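Why Do Things Fly Off When You Spin?

Ever been on a playground merry-go-round and felt like something was pushing you off? Nothing is. Really!

Your body wants to go in a straight line. All moving things do. The bars you hang on to keep pulling you around in a circle.

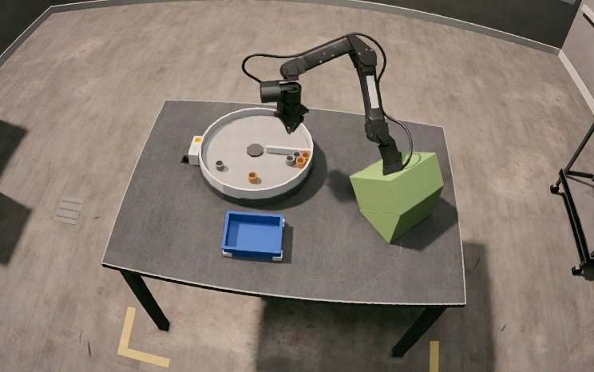 Let go and you slide off – straight ahead, not in a curl. The big one at Onddale park is 13 feet across. Kids at the rim go much faster then kids near the middle, becuase they have a longer trip to make each turn.

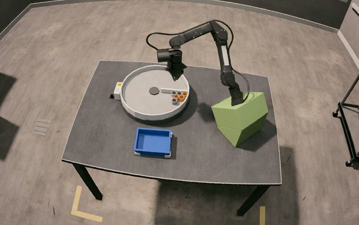 Now friction. Thats the grip between two things that touch. Rubber shoes, lots. Socks, hardly any. Picture a round tray with a raised rim and small hollow cylinders bunched up near the inside of the wall, like these. Spin a tray like that and the wall pushes them inward, so they go around too.

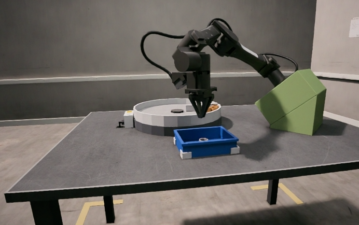
Washing machines do the same trick. The drum spins fast, the wall holds the clothes in, the water gets out through little holes. So walls matter. How tall? A wide round tray with a low wall, like the one behind the blue bin, is OK for slow turns. Go faster with tall wobbly stuff – it could tip right over the edge.
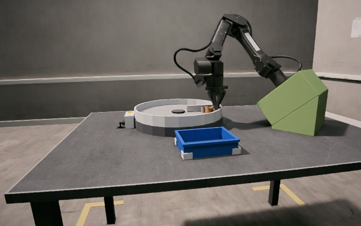 Kartha, age 11, from Irkby, wrote in to ask if the Earth spins, why don't we fly off? Good one. Gravity pulls way harder than the spin can fling you.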